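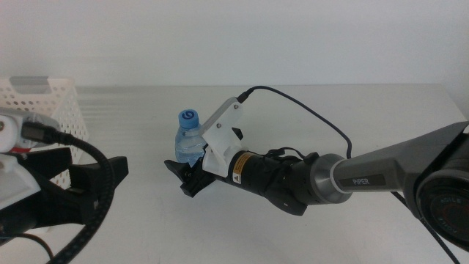 Why not just put a bigger bin in the room, one student asked us after our first presentation, and then there is no need for a project. The remark was fair and we discussed it for a long time. A bin takes what people have decided to throw away. The bottles which stay on the tables in Plusholm are mostly ones that somebody still wanted to drink, or thought that another person still wanted.

Bottles on Shared Tables: How a Study Room Can Be Kept Tidy
Group report, Durlow course in everyday environments

1. Background

The Plusholm building has study rooms which are open until late in the evening. Students bring drinks with them, go to a lecture and forget the bottle. The next group does not dare to touch it. In the evening the cleaners do not know if they may empty it, so it stays until the morning. We wanted to find out which bottles are left behind, and if a simple basket on the table can help.

2. Method

We worked in the rooms during one autumn term. Every evening at 21.00 we wrote down each bottle left on a table, with its kind, its cap and how full it was. In the first half of the term we only observed. In the second half we put a white plastic basket with holes in the sides at the back of each table. The holes are useful when a bottle leaks a little, but then the table under it must be wiped.

The baskets came from the Heiskanen storeroom on the ground floor. We did not put a sign on them in the beginning. Later we added a small card with the words "Left bottles, emptied at 22.00".

3. What we found

Before we started, our group guessed that we would find 600 bottles. The final number was 532. Of these, 400 were water bottles and the rest were tea, juice and soft drinks. We found 47 bottles which were never opened, and this surprised us most, as these cost money.

Water bottles are difficult because they look the same. A small clear bottle with a blue cap can belong to anybody in the room, and two people from one group may both believe that it is the other's. A tea bottle is easier to remember. The jasmine tea with 茉莉花茶 in green on a white label, a butterfly and a flower was recognised quickly when we asked at the tables, and its owner came back for it more often than the owners of water did.

We also learned that a bottle standing alone is moved less than a bottle standing next to others. When two bottles stand on the same table, even far from each other, students seem to think that a group is still sitting there, and they choose another place.

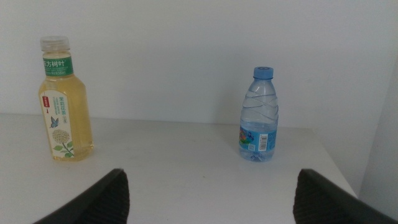

4. Problems during the work

The baskets were sometimes used for other things, for example paper cups and one time a scarf. Two of them disappeared for a week and were found in the Pramon room, where they held cables. We lost the notes from three evenings, and these evenings are not in the total.

It was also hard to judge how full a bottle was if the label covered most of it. We decided to write "not known" in such cases.

5. Suggestions

Keep one basket on each table, always at the back, so there is space for laptops. Put the card on it from the first day. Students who drink water could write their initials on the cap with a marker pen. Unopened bottles should go to the shelf at the entrance and wait there until the next evening.

We would like to repeat the counting in the spring term with the cards in place from the start.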